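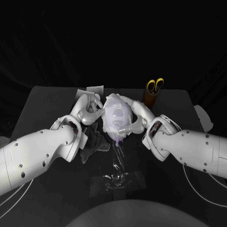 Plukisau user group, minutes, Jun 14, 2022

I'm typing these up from my own scribbles, so shout if I got you wrong!

Platero password reset
We finally talked about the Platero mess (the password manager, for anyone new). 332 of our 2378 accounts got locked out after the sync update, and I was one of them, grumbling all morning. Support at Aranda says the vaults are intact and only the login tokens expired. We agreed everyone resets by hand, and I'll send the steps to the list.

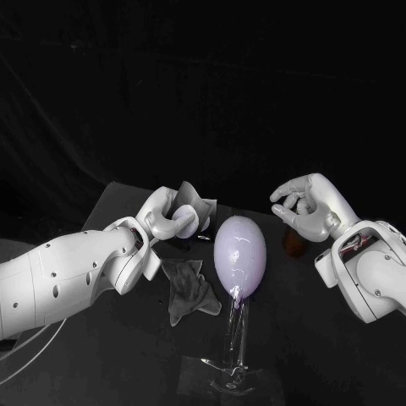
Backups
Long one, this. Fivau keeps old copies for up to 21 days, and half the room thought it was forever (me too, oops). A few people want to pay for the bigger plan. I'd like to try a second drive in the office first, and that won the vote, 7 in favor and the rest shrugging.

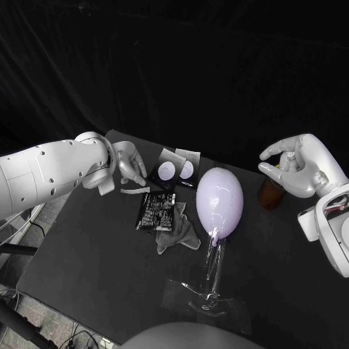
The drive would get a copy every night, and I said I'd test restoring a folder before we trust it with anything. If it's a pain we go back to the paid plan in November.

Still open
Two-step login on the shared mailbox. We ran out of time, so it goes first on the next agenda.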